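Depot roof array: is the yield estimate any good?
2020-10-05, posted by rosimeire_paiva

We have a quote from Civik for the flat roof on the Widow Lane depot. 400 panels, east-west layout, low tilt, no battery. Their yield report uses one year of weather data and a single shading factor for the whole roof. I make the usable area 1,541 square metres after taking off the rooflights and the walkways. They make it 1,275. I would like to know which figure is nearer before I go back to them. 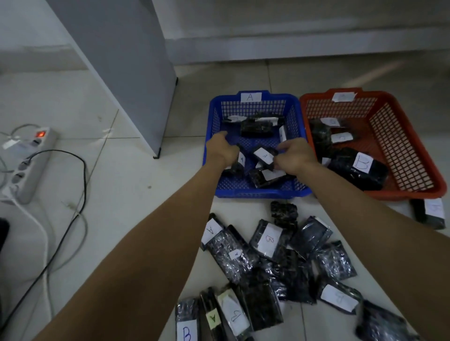

Josué Rocha replied that the lower figure was probably the right one, as installers leave a clear strip along every parapet and another round each rooflight, and a drawing office will often forget the second. He asked how high the parapet was and whether the plant on the roof had been surveyed or just traced from an aerial photo.

rosimeire_paiva
Parapet is under a metre. Plant was traced. There are 2 extract units on the north side that don't appear on their drawing at all.

flatroof_neil
Then the single shading factor is no use to you. Ask for the shading run string by string. On east-west at low tilt the parapet only matters early and late, but an extract unit next to a panel will pull it down for a good part of the day. If they are fitting optimisers it matters less. Does the quote say?

rosimeire_paiva
No optimisers. Three inverters on the plant room wall, strings mixed across both faces as far as I can tell from the diagram.

Josué Rocha
Mixed how? East and west on separate trackers is fine. East and west in series in the same string is not, and I would send the drawing back for that alone.

kestrel44
I'd disagree with the fuss over shading. We had the same sort of system put on a packing shed in February last year and the loss from plant shading was small. What cost us money was export. The network operator capped us well below the inverter rating and the yield report took no notice of it. On a clear weekend with the building shut we throw away most of the middle of the day. Get the export limit in writing before you argue over square metres.

flatroof_neil
A packing shed with a bare roof is a different case. Agree on export though.

kestrel44
It wasn't a bare roof. It had four cowls and a flue. We modelled them and the answer was small.

Josué Rocha
Small compared with what? If your output was capped for half the summer you would never see the shading loss, as it would be hidden under the cap. You would need to look at cloudy days or at winter.

kestrel44
Fair point on the cap. I'll pull the winter logs, but I don't expect them to change much.

rosimeire_paiva
Export application has gone in and there is no answer yet. Base load at the depot is low at weekends, so I take the point. Would a smaller array be the better buy?

flatroof_neil
Possibly. Get half-hourly meter data for a full year and lay the modelled output over it. Monthly totals hide the problem completely. If Civik won't do it, it is an afternoon's work in a spreadsheet.

Josué Rocha
Also ask what they assume for soiling. At low tilt the rain doesn't clear the bottom edge of the panel, and next to a bus depot I would want a cleaning visit in the running costs.

rosimeire_paiva
Thanks. I have asked for the string drawing, the roof survey and the half-hourly run. Will post the revised yield figure when it comes back.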